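How to Mount a Short Towel Bar on Drywall

Filed under: Bathroom, Walls and Fixings
Last updated: June
123 shares | 2 comments

A short bar holds one hand towel and takes more abuse than a long one. The brackets are close together, so a pull on one end of the towel loads a single anchor almost completely. Most bars that come loose were hung on the ribbed plastic plugs supplied in the box.

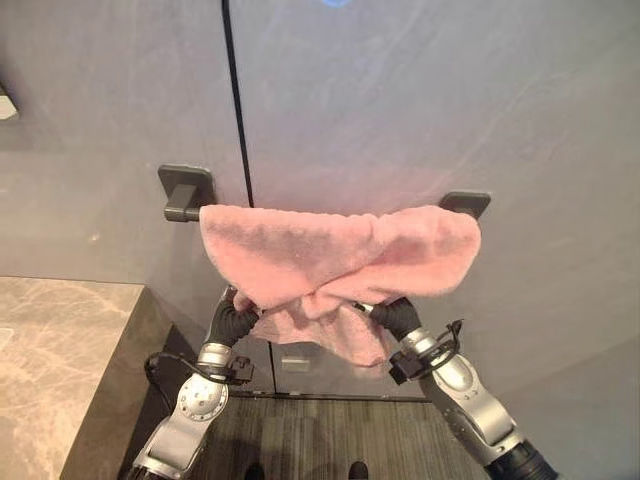 What you need

- Towel bar with two brackets and mounting plates
- Toggle or self-drilling anchors rated for your wall thickness
- Drill, with bits to match the anchors
- Torpedo level, pencil, painter's tape
- Stud finder
- Small hex key (usually packed with the bar)

Step 1: Set the height

The usual height for a hand towel bar is 48 inches from the finished floor to the center of the rod. Go lower for children. Keep the bottom hem of the folded towel clear of any outlet, faucet handle or counter. Hang the towel you intend to use over your forearm at the planned height before marking anything.

Step 2: Find out what is behind the wall

Run the stud finder across the area twice, once in each direction, and mark both edges of any stud. Check for pipes above and below a sink. If one bracket can land on a stud, shift the bar to make that happen and use an anchor only at the other end. With a short bar you will not hit studs at both ends unless there is extra blocking in the wall.

Step 3: Mark the plates

1. Put a strip of painter's tape across the area.
2. Measure the bar from bracket center to bracket center. Do not trust the length on the package, which is often the overall length.
3. Draw a level line on the tape and transfer the center measurement to it.
4. Hold each mounting plate on its mark and trace the screw holes.

Square plates show rotation errors that round ones hide. Check the top edge of each plate with the level as well as the line between them.

Step 4: Drill and anchor

Drill through the tape at low speed. For a toggle, the hole must pass the folded toggle with no extra room. For a self-drilling anchor, stop when the flange is flush with the paper face; one more turn can strip the gypsum, and the hole is then useless for that size.

Into a stud, drill a pilot hole and use a 2-inch wood screw. Remove the tape before fastening the plates.

Step 5: Fit the brackets and rod

Fasten both plates snug, then recheck level. Slide the rod into the brackets before seating them on the plates, since many rods cannot be inserted afterward. Turn each set screw until it touches and then a quarter turn more. Set screws go on the underside.

Step 6: Test

Press down at each end with the flat of your hand, then pull straight out. Any movement at the plate means the anchor has not gripped. Take it out and go up one size. Do not fill around a loose anchor with joint compound.

Tile

Use a carbide or diamond bit, no hammer setting, and keep the bit wet. Switch to a standard masonry or wood bit once you are through the tile.

Comments (2)

Gheorghița Neagu: My set screws are on the side, not the bottom. Does the quarter turn still apply?

Lenuța Bratu: Yes, same amount. Check them again after a month of use.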